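2025-12-05

Up at 5 again. Couldnt sleep, kept thinking about the choir program and whether the altos will ever learn the second page. Made coffee, forgot it, made more.

Rehearsal last night was a mess. 19 of us in that cold hall and the heater clicking the whole time. Charalambos Katsaros wants to take the carol faster – everyone groaned. I groaned too but he's right, it drags. We ran it four times. Third one was best, then we got tired and went flat. My throat feels like sandpaper today. Tea, honey, no talking on the phone if I can help it.

Evangelia drove me home. Long chat in the car outside my place with the engine running. She's thinking of moving to Tronville in May, has more or less decided I think, hasn't told the others. I said all the right things. Felt lousy after. Who am I going to stand next to? She's the only one who counts the rests properly.

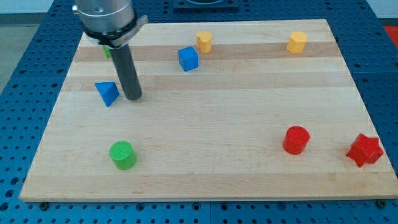

Anyway. Need to call the printer before noon, the programs say "Brullberg Winter Singers" on the front and "Brullberg Winter Singer" on the back. One singer! Would save on folders. Also owe $25 for the sheet music and keep forgeting to bring cash.

Black skirt has a hole at the hem. Fix or buy? Fix. Find the good needle first.

Practiced the descant in the kitchen with the door shut, quiet as I could. The high note is there if I don't think about it. Soon as I think about it, gone. Breathe earlier – after "night", not after "still". Wrote it on my copy in pencil, big.

Snow maybe tonight. Mom called, wants two tickets, then called back, wants three. Told her I'd ask.

Bus in ten minutes and I'm still in socks. More later if I'm not dead.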